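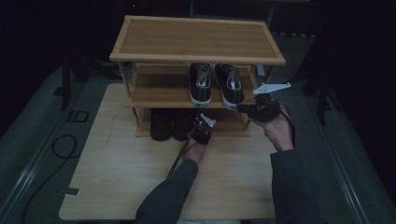
Encarnación Vallejo objected to an early version of our coding scheme on the grounds that a pair of shoes is put away when it is off the floor, and that everything after that is taste. Her objection is a fair statement of the null position, and the scheme described in this section was revised to allow for it. A placement is first scored as stored or not stored. Only stored placements are then scored for shelf, lateral position, toe direction and pair spacing. A household that regards the last four as taste will show no regularity in them over time, and that can be tested.

## 4.2 Shelf allocation on small open racks

### 4.2.1 Terms

We use *rack* for any free-standing open unit with at least two shelves. The *top board* is the uppermost surface. On most bamboo racks it is a solid panel with a raised rim, while the shelves under it are slatted. We treat the top board as a separate category from the shelves because respondents did so without being prompted. Keys, mail, folded bags and plants were placed on it, and shoes seldom were. Where the top board overhangs the lower shelves, respondents also described it as the part that "looks like furniture."

A *pair* is two shoes of the same design. A pair is *closed* when the two shoes stand side by side on one shelf with no other object between them, and *split* otherwise. Small differences in angle do not open a pair. One shoe may be turned outward by a noticeable amount, or stand slightly deeper on the shelf than its partner, and the pair is still coded as closed.

Toe direction takes three values: *out* (toward the person standing at the rack), *in*, and *mixed*. Shoes turned more than halfway toward the side of the rack are coded as mixed.

Loose shoes in front of the rack are coded as *staged* if they lie within one shoe length of the lowest shelf, and as *stray* if they lie farther off. A shoe that is partly beneath the front rail of the lowest shelf is staged by definition. This last case was the most frequent source of disagreement between coders and is taken up again in 4.2.4.

### 4.2.2 Material

The log comes from 200 households recruited through the Tarlow panel, each of which kept one rack at or near the main entrance. Households reported the state of the rack at a time of their own choosing, using a printed grid with one cell per shelf half. The log was closed on 23 Jul 2024 and holds 2,599 usable entries. Entries that gave the shelf but no toe direction were kept for the shelf analysis and dropped from the direction analysis.

Three rack designs account for most of the log. The Besska is an all-bamboo rack with slatted shelves and a wide rail along the front of the lowest shelf. The Calvo has steel tube shelves, with gaps wide enough for a narrow heel to slip through. The Flidetti is a closed-back unit in painted board and was included as a comparison, although it meets the definition of an open rack only loosely.

Shoes were grouped by closure into laced, slip-on, strapped and boot. Material and color were recorded as free text. Free-text color proved of little use in matching pairs across entries: "black" was by far the most common answer, and several households owned two or more black pairs that the log cannot separate except by closure type. The pairing of a black laced sneaker with a black slip-on is typical.
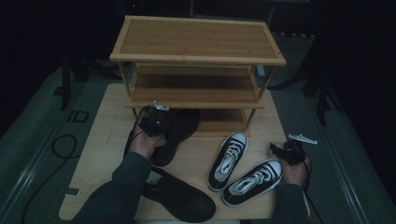 **Figure 4.** Three-tier bamboo rack with the two lower shelves clear. Left, black slip-on pair; right, black-and-white low-top canvas sneakers.

### 4.2.3 Results

**Shelf by closure type.** Slip-on shoes were stored on the lowest shelf more often than laced shoes were, in all three rack designs. The difference was largest on the Besska and smallest on the Flidetti. We had expected the reverse for the Besska, as its front rail stands higher than the slats and a slip-on pushed in by foot should catch on it. Interview remarks suggest that the rail is used as a stop. The shoe is brought to the rail by foot, left there, and lifted over by hand later or on the next occasion that anyone bends down.

Laced shoes were found mainly on the middle shelf. Respondents gave two explanations, neither of which we can check against the log. The first was that laced shoes are taken off sitting or crouching, with the hands already at the shoe, so that lifting it one shelf higher costs nothing extra. The second was that laces hang down through slats and rails and are better kept where they can be seen. The second explanation was more common among Calvo owners.

**Lateral position.** A single pair on a shelf was seldom centered. It stood to the left or the right, leaving the other half of the shelf clear, and the same side tended to be used from one entry to the next in a given household. The preferred side was the one nearer the door in most floor plans we received. Where the rack faced the door squarely there was no overall preference, though individual households still held to one side. A shelf with one half clear was reported as "half full" far more often than as "half empty" on the free-text line, and several respondents stated that the clear half belonged to a particular person.

**Toe direction.** Toes pointed out in the majority of stored entries. The exception was the middle shelf of the Flidetti, where the closed back makes it easier to push the shoe in toe first. Mixed direction was reported in nearly 30 entries on the Besska. Most of these came from households with small children, and in two of them the mixed arrangement was deliberate, one shoe being reversed so that a wide pair would fit in a half shelf.

**Pair spacing.** Stored pairs were overwhelmingly closed. Splitting occurred almost entirely in staged and stray shoes, and there the pattern depended again on closure. Slip-ons came to rest at different angles, with the toes pointing to different sides, and often with one shoe much closer to the rack than the other. Laced shoes, taken off by hand and set down, stayed near each other even when their angles differed.

**Staging.** In 845 entries at least one pair was staged. Staging did not require a full rack. Shelves with ample space were reported alongside staged shoes in every rack design, and we found no threshold of shelf occupancy above which staging became markedly more common. Households that staged heavily in November, when boots were in use, did so for their lighter shoes as well.

### 4.2.4 The partly stored shoe

A shoe lying on the floor with its heel or toe under the lowest shelf was coded as staged, as stated above. Casimiro Aranda, coding independently, treated such shoes as stored in his first pass, arguing that the space under the lowest shelf is part of the rack in practice and that some respondents named it as a place. The two sets of codes were compared, and the entries in dispute were returned to the households with one added question: would you move this shoe if a guest were coming?

Most answered that they would. The exceptions lived with racks whose lowest shelf stood well off the floor, so that a flat shoe could be slid fully underneath. For those racks we added the code *under*, applied only when the whole shoe is covered by the shelf in plan. On the bamboo racks in the log the lowest shelf is close to the surface on which the rack stands and the code was never used - a low shoe will go part of the way in and stop.

The change moved a small number of Calvo entries from staged to stored. It had no effect on the ordering of closure types given in 4.2.3.

### 4.2.5 Limits of the log

The printed grid divides each shelf into halves, and a wide pair of sneakers can take up more than one half. Respondents handled this differently. Some marked both cells, some marked the cell holding the larger share, and a few drew across the line. We accepted all three and recoded them as a single pair at the marked side, or as centered when both cells were marked. The figure for centered pairs is therefore likely to be too high.

The grid has no cell for the top board. Objects on it were reported only when the respondent chose to mention them, and shoes placed there for drying or cleaning will have been missed.

Finally, the respondent chose the moment of reporting. Entries made directly after tidying are probably over-represented, and the share of staged shoes given above should be read as a lower bound. A revised grid with quarter cells and a top-board row is given in Appendix B, together with the coding sheet used for pair spacing.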